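Basilton Works, Unit 3: fire door and escape route check
September round, with comments

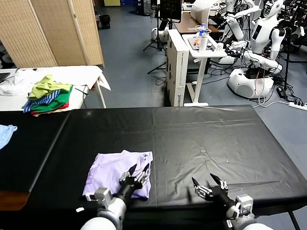 Read the comments before the ticks. The ticks were asked for by Wurkance, who supply the form and like every box filled, and a tick on this form can mean anything from "fine" to "it was there when I walked past". Where I've put "see comment" I mean it.

Scope: ground floor, mezzanine, both stairs, rear yard. The roof hatch is not included. It never has been and I've asked twice who looks at it.

1. Final exit, front
Opens fully without a key: YES
Clear outside for at least the width of the door: YES
Sign lit: YES
Comment: No complaints. It is the door visitors see.

2. Final exit, rear yard
Opens fully without a key: YES, with a shove
Clear outside: NO
Sign lit: YES
Comment: Pallets again. The last form says "pallets removed, action closed". I don't doubt they were removed. They have been replaced by other pallets. Closing an action on the day you move the thing tells me very little. Please leave this one open until it has been clear on three checks running. The shove is the bottom edge catching on the threshold strip, and it'll be worse in wet weather.

3. Stair A, lower door
Self-closes from fully open: YES
Self-closes from a hand's width open: NO
Seals complete: YES
Gap at head and sides 3 mm or less: YES at head, NO on the latch side
Comment: The form only asks about "fully open", so this door has passed every time. Any door closes if you let it swing from far enough. I've added the second line by hand and will keep adding it. The closer wants adjusting, which is a screwdriver job, and somebody competent should look at the latch side gap before anyone fills it with something out of a tube.

4. Stair A, upper door
Self-closes: YES, both ways
Seals complete: NO
Comment: Length missing near the bottom hinge. Altameck's report from the spring says "all seals replaced throughout". I can see new seal on the lower door. I can't see it here. Either it was fitted and came out, or "throughout" was generous. We should ask to see the job sheet before paying for it a second time.

5. Stair B, both doors
Self-closes: YES
Seals complete: YES
Vision panel sound: YES
Comment: Lower door has a wedge mark on the floor in front of it. No wedge present when I came. I came at 10.30, which everybody knew.

6. Mezzanine store door
Locked shut when not in use: NO
Sign present: YES
Comment: The sign says "Fire door keep locked". The door was unlocked with the key in it. Asked why, I was told it's in use all day. If so it's the wrong sign, and the door needs a closer and the other sign. If it isn't, lock it. Carried forward from the last form, and the one before.

7. Emergency lighting
Flick test carried out: YES
Fittings working: all but one
Full duration test in the last year: see comment
Comment: The failed fitting is at the turn of Stair B, where you'd want one. The log has a tick for the full test but no start time and no finish time. I'm not prepared to copy that tick across. A test that runs for hours ought to have two times written next to it. Book it again and write them down.

8. Extinguishers
Number on plan: 12
Number found in place: 12
Pins and tags intact: YES
Pressure in the green: YES where there is a gauge
In date: YES
Comment: All present, which I didn't expect. The one by the kitchenette is hung behind a coat. Move the coat hook, not the extinguisher.

9. Alarm
Call point tested: YES
Heard everywhere: see comment
Comment: Log says "audible in all areas". I stood in the far end of the mezzanine with the extractor running and could just make it out because I was waiting for it. Nyarko quoted £1,893 for new sounders and a panel upgrade. I'd like the sounders priced on their own. I've seen no fault on the panel and the quote doesn't describe one.

10. Escape plan on the wall
Present: YES
Correct: NO
Comment: Shows a partition that came down before the summer and an assembly point now used for parking. New starters are being walked through this plan and signing to say they've understood it.

11. Paperwork
Previous actions closed: nine of the last lot marked closed
Comment: I went round after them. Items 2 and 4 above are among those nine and I would not have closed either. In future whoever closes an action should initial it and say what was done. "Done" is not what was done.

Result: PASS WITH ACTIONS, which is the only box between Pass and Fail.

To fix before the next round: rear yard (2), lower door closer (3), store door (6), lighting fitting (7), wall plan (10).
To query: Altameck job sheet (4), Nyarko quote (9), roof hatch.

Next round will be at a time I haven't told anyone.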